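Informe de avance a Listska
Proyecto Rorkoneo - Enseñanza de tareas de manipulación por demostración
Segundo informe, 14 de marzo de 2019
Responsable técnica: Jurgita Dambrauskienė (Bucur)

1. Estado general

El proyecto sigue dentro del alcance acordado. En este periodo el trabajo se ha centrado en la recogida de demostraciones, que son la base de todo lo demás: un operador lleva el brazo por la tarea y el sistema graba posiciones articulares, apertura de la pinza e imágenes de la cámara de muñeca. Con ese material se entrena después el modelo.

Hasta el cierre de este informe se han grabado 521 demostraciones. Tras la revisión se han aceptado 387. Las descartadas se deben sobre todo a pausas largas del operador y a grabaciones en las que la señal de la pinza y el vídeo no estaban sincronizados. El segundo problema venía de un reloj mal configurado en el equipo de grabación y está corregido.

2. Tarea de referencia

La tarea de referencia es la aproximación a componentes montados en un chasis de ordenador. Se eligió a propuesta de Drukitz, que aportará los criterios de validación. Tiene la ventaja de que en poco espacio reúne piezas de geometría distinta - módulos de memoria, pestillos de ranura, soportes de plástico - y obliga a trabajar con holguras pequeñas.
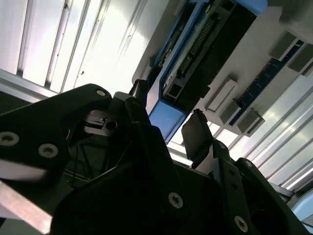

Para las demostraciones se usan dos modos. En el primero, el operador guía el brazo a mano con el robot en modo libre. En el segundo lo mueve por control remoto, con un mando de seis ejes y las imágenes de la muñeca en pantalla. El guiado manual es más rápido y los operadores lo aprenden enseguida, pero la mano aparece a veces en la imagen y esas tomas hay que recortarlas. El control remoto da imágenes limpias y trayectorias más lentas, con más correcciones cerca del contacto.

Hemos decidido mantener los dos modos. Las trayectorias guiadas a mano se emplean para el tramo de aproximación y las de control remoto para el tramo final. La separación se hace en el procesado, con una marca que el operador introduce desde un pedal.

3. Cámara de muñeca

La cámara va montada junto a la pinza y mira en la dirección de los dedos. La propia pinza ocupa una parte considerable de la imagen, lo que se previó en el diseño: el modelo necesita ver las puntas de los dedos y la pieza a la vez.
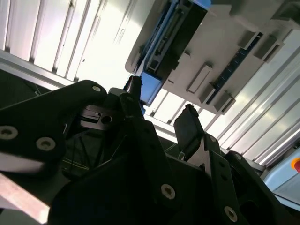
Pinza abierta y sin pieza, con el panel claro y el componente azul por encima de los dedos.

El punto débil es la iluminación. En muchas posturas la cámara recibe luz muy intensa y el fondo queda quemado. Las piezas oscuras se distinguen bien, pero los pestillos claros sobre chapa clara pierden contraste. Se ha fijado la exposición a un valor más bajo para las próximas sesiones y se han pedido presupuestos de pantallas difusoras. No se prevé repetir las demostraciones ya aceptadas.

4. Seguridad y puesto de trabajo

El procedimiento de trabajo se revisó en marzo con el servicio de prevención de Bucur. Durante el guiado manual hay siempre 2 personas en el puesto: la que mueve el brazo y la que atiende la consola de control. La velocidad está limitada por configuración y no puede cambiarse desde la cuenta de operador. No se ha registrado ningún incidente.
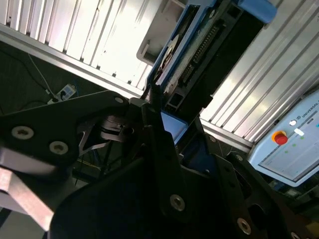 Caja de control con parada de emergencia, a la derecha; en primer término, la pinza.

Queda pendiente ordenar el cableado del puesto. También falta actualizar la ficha de arranque, que todavía describe la versión anterior del programa de grabación.

5. Primeros resultados del entrenamiento

Se ha entrenado una primera versión del modelo con las demostraciones aceptadas. En simulación reproduce la aproximación con regularidad. En el robot real llega a la zona correcta, pero corrige tarde la orientación de la pinza y en varios ensayos lo hemos detenido antes del contacto.
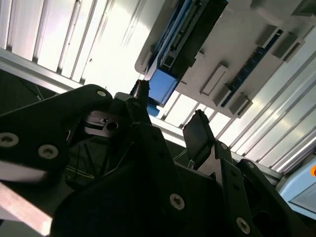
La causa más probable es el reparto de los datos. Casi todas las demostraciones parten de posturas parecidas, de modo que el modelo ha visto pocas correcciones grandes de orientación. En el próximo periodo se variará la postura inicial y se grabarán demostraciones de recuperación, en las que el operador coloca a propósito la pinza en mala posición y la corrige por control remoto.

6. Próximo periodo

- Grabación de demostraciones de recuperación con 3 operadores.
- Nueva calibración de la cámara de muñeca con la exposición fijada.
- Segunda versión del modelo y ensayos en el robot real.
- Entrega a Drukitz del protocolo de validación para sus comentarios.

No se solicita ampliación de plazo ni de presupuesto. Las pantallas difusoras se cargarán a la partida de material fungible - si Listska prefiere otra imputación, rogamos que nos lo indique antes de la compra.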